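Open day at the Norkari test kitchen, Eltport

Posted 2023-03-15 | Site visits

I went to the Norkari open day expecting a sales pitch and got one, followed by a fault, followed by a longer and much better conversation about the fault. The first part lasted 40 slides. I'll spend most of this on the rest.

For anyone who hasn't been out to Eltport, the labs are in the old Barbieri furniture showroom, past the second roundabout. Parking is free but the sign is on the wrong side of the road. We signed in, got lanyards and a fairly decent coffee, and were told twice that the two-armed table-clearing robot was "close to café-ready". It runs on a grip controller called Clisero, and the brochure claims 1,240 plates handled over the past quarter. I asked how many of those were dropped. The brochure didn't say, and neither did the person giving the talk.

The demo itself was simple enough. Crockery on a dining table, robot picks up crockery, robot puts crockery in a tub. It did two runs without trouble, slowly. On the third run the right gripper closed on the rim of a plate, lifted it a few centimetres, and then opened again. The plate hit the table flat and made a noise that stopped everyone talking. It didn't break. What bothered me more was the arm, which carried on to the tub with nothing in its fingers, opened them over the tub, and logged the plate as cleared. We could see the tally go up on the monitor.

They reset and ran it again at half speed so we could watch the approach.
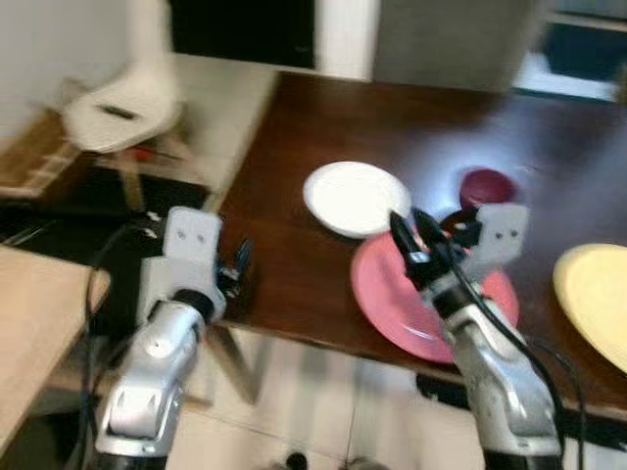
The right gripper over the pink plate, with the left arm at the near edge of the table.

The engineers had an explanation ready, which suggests they have given it before. Clisero decides whether it's holding something by how far the fingers are from fully closed. A thin rim leaves very little gap, and when the finger pads wear down the gap reading drifts. Past a certain point the controller can't tell a thin plate from no plate. It also releases early, on the belief that it has already missed. The pads are meant to be changed every 800 grips. Somebody checked the log while we stood there and the current set was at 547, so the replacement interval is too long, or the pads are wearing faster on glazed crockery than on whatever they were tested with. I heard both theories from two people at the same bench.

I don't think a dropped plate is a scandal. I've dropped plenty. My trouble is with a machine that counts a drop as a success, and with a brochure that quotes the count. If the 1,240 comes from the same tally we were watching, I don't know what it means, and I said so. The reply was that it had been "spot checked".

The safety side was patchier than I'd like. There was tape on the floor and we were asked to stay behind it, fine. But when the plate fell, a staff member reached straight in to straighten it while the right arm was still on its way back. He was quick and the arm was slow, and he didn't get touched. I asked whether reaching in should trigger a stop. It should, they said, in the café version. The unit on show relies on a person at the stop button, and that person was at that moment answering a question from a visitor.

To be fair to Norkari, they didn't hustle us out. We were shown the fault list, or a page of it, and false clears were already on there with a fix planned for April: a weight sensor at the wrist, so the arm checks its load before it counts anything. That sounds sensible to me. It adds about 170 grams per arm, and apparently there was an argument over whether the motors would put up with it.

If you go to the next one, skip the slides and stand near the monitor - you'll learn more from the tally than from the arms. Ask for the drop figures in writing. I've asked for them and will add them here if they arrive. Closed shoes are required, and they do check at the door. The bakery across the road shuts at two.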